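Plalico Student Robotics Forum > Manipulation > Two-arm pick and place, calibration drift

tk_halvard
Our club entry for the bimanual task is set up: two arms, one tray, one vial. The left arm places within tolerance. The right arm is off by a few millimeters in x after 200 cycles, always toward the rail. Zeroing fixes it until the next long run. Firmware is the stock Flikell build from August. Any ideas before I take the wrist apart?

mossgreen2
Check the cable first. If the loop pulls on the wrist at full extension, you get a side load that varies with pose. We had the same thing on our Coris arms.

tk_halvard
I clipped the cable back and ran 200 more. Same drift.

E. Vrabec
Then it is probably the joint 2 encoder coupling. The set screw backs out a little under repeated reversals. Mark the shaft and the hub with a paint pen, run 300 cycles and look at the marks.

mossgreen2
I don't agree. A slipping coupling would show up as a rotation about the base, so the error would grow with reach. He reports a constant offset in x. That points at the mount or the table.

E. Vrabec
He reports it at one reach. The vial is always picked from the same place. You can't call it constant from that.

tk_halvard
Fair point, I only logged one pick position. I'll add a near one and a far one.

pell_r
Is the rail bolted to both table panels or to one? If the panels can shift against each other at the seam, the arms move relative to the tray and you'll chase it in software forever. The Sæther kit manual says to bridge the seam with a plate.

tk_halvard
One panel only – the bolts on the other side never lined up. I'll put an indicator on it.

mossgreen2
Do the paint marks as well. It costs nothing and we can stop arguing about the coupling.

tk_halvard
Both tests go on the list for the next club session. Grippers stay open at the start pose, tray centered at the near edge, vial on the right. Current bench: 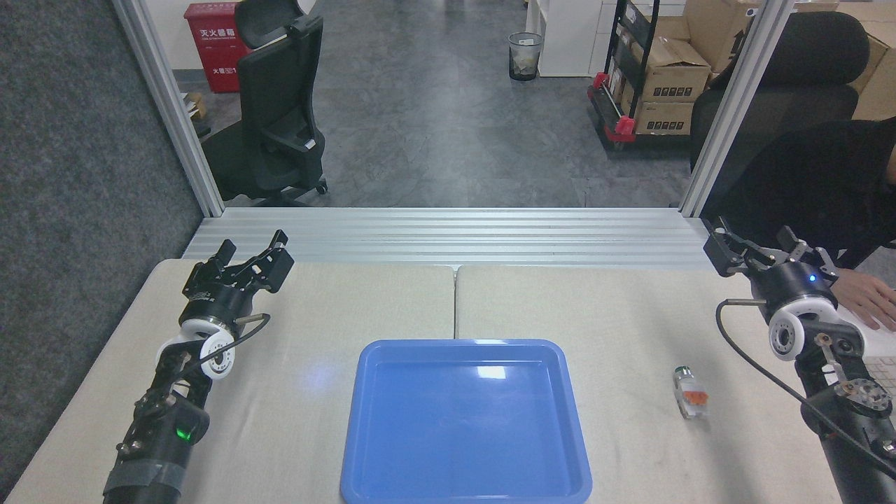

I'll log x and y at all three reaches, zero once at the start and leave it alone after that. If the far position comes out worse than the near one, the coupling gets opened first.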